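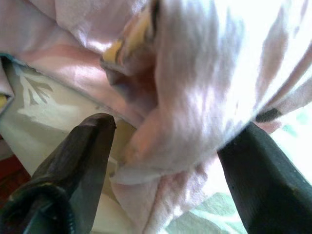
Bangash, the clothing repair and alterations firm, will from July mend anything made of cloth for anyone who walks through the door, including the items customers have until now been too embarrassed to bring in. The new service is called Zundik and it replaces a price list that had grown to four pages and contained the phrase "hem, curtain, awkward" twice. Thin fabric is where the old list did worst. A lightweight cloth in pale pink and white, all folds and creases, could be a towel, a dish cloth or something to wear, and under the previous system each of those went to a different counter at a different price. Under Zundik it goes to one counter, where somebody looks at the hole.

Customers will pay by the size of the damage. There are two bands, small and large, and the border between them is the width of a jam jar lid. A jam jar lid is kept at the till for this purpose. Disputes will be settled by holding the lid over the hole and both parties agreeing to be grown up about it.

"We used to ask people what the thing was before we asked what was wrong with it," said Khanyisile Coetzee, managing director of Bangash. "A man once stood at the counter for most of his lunch break while we decided whether he had a scarf or a table runner. He left with it still torn. I have thought about him a good deal."

The service was tried out over the winter at the firm's Nallov shop, where 300 items were repaired under the new bands. They included tea towels, pyjama bottoms, one side of a tent and a christening gown that had been shut in a car door on the way to the christening. The most common fault was a split seam. The most common explanation was that it had been like that when they bought it.

Tariq Kazmi, who runs the Nallov workroom, said the trial had changed what came in. "Coats used to be most of the job. Now it's pillowcases. People are very attached to a particular pillowcase and they won't tell you until they know you won't laugh. We did have a word with the staff about laughing."

Repairs in the small band will be ready in two days. Large repairs will take five, or longer if matching thread has to be ordered, and customers will be told which at the counter. Bangash does not offer a while-you-wait service, having once offered it and found that people do wait, and that they stand quite close.

Visible mending is available at no extra charge to those who want it. Hanne Vídalín, senior mender, has put together a card of nine stitches for customers to choose from, with a tenth on the back for those who say they don't mind. "If you tell me you don't mind, you get the tenth one," she said. "It's a perfectly nice stitch. It is a bit orange."

Some things remain outside the service. Bangash will not mend leather, wetsuits, anything currently damp or anything with a pet still asleep on it. Items should be washed before they are handed over. The firm recognises that opinions differ on what counts as washed and has asked staff to use their noses. Pockets should also be emptied, although a tray is kept for whatever turns up, and its contents may be claimed at any time by describing them with reasonable confidence.

Zundik will open first in Nallov, with the Cavus shop to follow once its counter has been moved away from the door, where it has been catching people in the hip for years. Both shops will hold a drop-in evening on the first Friday of the service, from six o'clock, at which Hanne Vídalín will show visitors how to darn a sock. Please bring a sock. Spare socks will be available, but they are odd ones and there is a limit to how much anyone can care about them.

Existing customers with tickets from the old price list may have their repairs charged under whichever system is cheaper. In most cases this is the new one. In the case of awkward curtains it is very much the new one.

For press enquiries, or to arrange a visit to the Nallov workroom, contact Izzati Kusuma in the Bangash press office. Mornings are best – the machines go on after lunch and she can't hear the phone.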